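Serkura Forums > Bath & Body Making > Bath teas and soaks

Thread: Salt caking in muslin bath tea bags

ombridge_batch
Posted October 8, 2026

Looking for input on a caking problem. The blend is Epsom salt, dried lavender, dried peppermint leaf, colloidal oatmeal and a small amount of essential oil. Packed in muslin drawstring bags, then into kraft pouches with a zip top. After two weeks on the shelf the salt sets into a lump in the middle of the bag. It still dissolves in the tub but it feels like a rock and customers comment on it.

Batch size is 500 grams of salt. Oil goes in last, straight onto the finished mix, and the bags are filled right after.

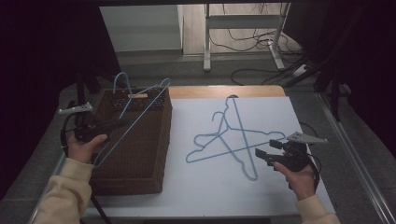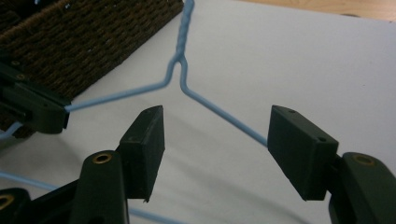
Should the essential oil go on the salt before the herbs are added?

Put it on the salt first, stir until no wet spots are left, and let it stand covered overnight before any plant material goes in. Oil dropped on a finished mix gets soaked up by the first leaves it touches, so you end up with a few heavily scented leaves and a lot of plain salt. It won't cure caking by itself.

----

vashisht_soaks
Reply #2

Agree on the order of addition. The caking is a moisture problem, though, and I would look at the herbs. "Dried" peppermint from a bulk bin can hold enough water to set salt. Snap a stem. If it bends, it isn't dry enough to sit next to Epsom salt in a closed pouch.

Also check how the Epsom was stored. It is a hydrate and its behavior changes with room humidity. A bag left open for a week is not the same material you bought.

----

kettle_and_tub
Reply #3

I'd blame the pouch before the herbs. Plain kraft with no liner lets vapor through in both directions. I moved to lined pouches with a heat seal above the zip and the lumps stopped, using the same peppermint as before.

What liner does yours have, if any?

----

ombridge_batch
Reply #4

Unlined. I picked them for looks. The herbs are from Grovesa, bought in a sealed bag, and the stems do snap. The salt bin has a loose lid.

----

vashisht_soaks
Reply #5

Then you have two open doors, the bin and the pouch. Fix the bin first, it costs nothing.

I don't accept that a lined pouch solves wet herbs. It keeps the water in with the salt. If the leaves are damp going in, a good seal makes it worse. Kettle's herbs were probably dry enough all along.

----

kettle_and_tub
Reply #6

Possible. I never measured them. But the only change I made was the pouch, and the result changed with it, so for my product the pouch was the cause.

----

lowtide_labels
Reply #7

Has anyone here swapped part of the Epsom for coarse sea salt? I run 4 parts Epsom to one part coarse sea salt. Bigger grains touch at fewer points and the lump breaks up when you squeeze it. Choose a dry grade. Grey sea salt is sold damp and will do the opposite.

The oatmeal may be part of it too. Fine powder fills the gaps between grains and sets like mortar once there's any water around.

----

vashisht_soaks
Reply #8

Good point on the oatmeal. I keep it in a separate small bag inside the main one. More sewing, but no paste on the salt.

I would not go heavier on the oil to compensate for scent lost to storage. Stay within the supplier's usage limit for bath products, and with peppermint oil stay well under it. Oil in a salt soak isn't dispersed in the water. It floats, and it sits on skin.

----

ombridge_batch
Reply #9

Plan for the next batch: gasket lid on the bin, oil on the salt the night before, oatmeal in its own bag. Half in the old pouches and half in lined ones so there is a comparison. I'll leave the sea salt out for now - too many changes at once.

----

kettle_and_tub
Reply #10

Mark the fill date on each pouch and keep both sets on the same shelf. If yours go in a bathroom, put them there, it is the worst case.

----

Related threads
Muslin or heat-seal paper for single-use bath teas
Rose petals turning brown in salt
Milk powder in soaks: shelf life
Drawstrings that bleed color in hot water

Thread views: 3,968

This site uses cookies to keep you logged in. By continuing to browse you accept our cookie policy.

Contact | Forum rules | © Serkura Forums | Back to top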